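Drornix Gripper Set-up Guide
Section 7: Fault 522, gripper does not open

Fault 522 means the controller sent an open command and the fingers did not leave the closed position within 2 seconds. The arm stops and holds its pose. The fault cannot be cleared from the Prolteo panel until the steps in this section are done.

CAUTION: The fingers can open suddenly when the fault is cleared. Keep hands at least 200 mm away. Never pry the fingers apart with a tool while the gripper has power.

1. Press Stop on the panel. Wait for the status light to turn amber.
2. Write down the fault time and the last command shown in the log.
3. If a part is held between the fingers, support it from below before going on.
4. Switch off gripper power at the Delić supply box. Leave arm power on so the brakes stay under control.
5. Check the cable at the wrist connector. Push it in until the collar clicks.
6. Turn gripper power back on and open the Wrist View tab.
7. Lower the speed limit to 40 percent.
8. Compare the live view with Figure 7-1. If the fingers look the same, select Jog Open and hold the key.

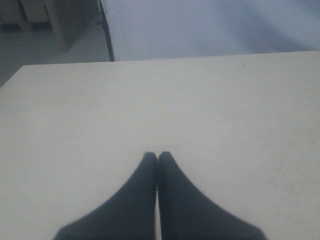 Figure 7-1. Wrist view, fingers closed, no part held.

9. If the fingers move, run Home Gripper and clear the fault.
10. If the fingers do not move, release the key and switch gripper power off. Do not try a third time. Tag the unit and call Fuvness Service.

NOTE: Units serviced before August need the new limit file loaded before step 9.

Section revised 2 May 2022, Silviu Coman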